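Quando o robô aperta demais

Na loja de Pokville, um robô de dois braços aprende a fazer compras. Ele procura o legume pedido, pega nele com a garra e coloca-o no cesto. Parece fácil, mas em janeiro houve uma falha.
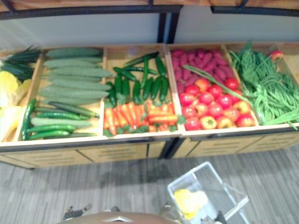 A banca dos legumes e o cesto branco, em primeiro plano.

O robô tinha de pegar num tomate. A garra fechou-se com força a mais e esmagou-o. O sensor de força, que mede o aperto, estava avariado e marcava sempre zero.

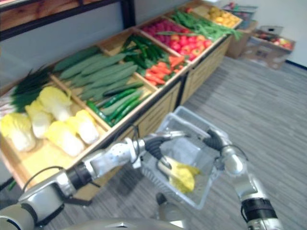 A engenheira Meenakshi Bhat carregou no botão de emergência e os braços pararam. Depois trocou o sensor e testou a garra 14 vezes.

Regra de segurança: quando o robô está ligado, fica a 2 metros dele e nunca ponhas a mão perto da garra.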